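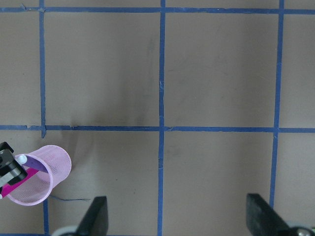

Margit Pálfi wanted the second policy to win. She had spent the winter on it at Stimidmont, and the first policy had come from Brestent with somebody else's name on it. The test was the same for both: two arms, one mesh cup, 32 starts. Hajnalka Kelemen called out a square from the grid of blue tape, and Margit set the cup down in it and stepped back.

By four on Tuesday they had a result. The new policy did better in the middle squares and worse along the left side, where the cup tended to tip.

"Three drops," Hajnalka said. "All on the left."

"The tape is torn there. Maybe it snags."

"It's torn for both of them."

Margit ran her thumb over the lifted bit near the corner. She could lay down a fresh strip, but then the Brestent runs would have to be done over too -- two more days, and Bognár wanted the table by Thursday.

"Write it down the way it came out," she said.

Hajnalka typed for a while. Margit took the cup back to the shelf and went to find her coat.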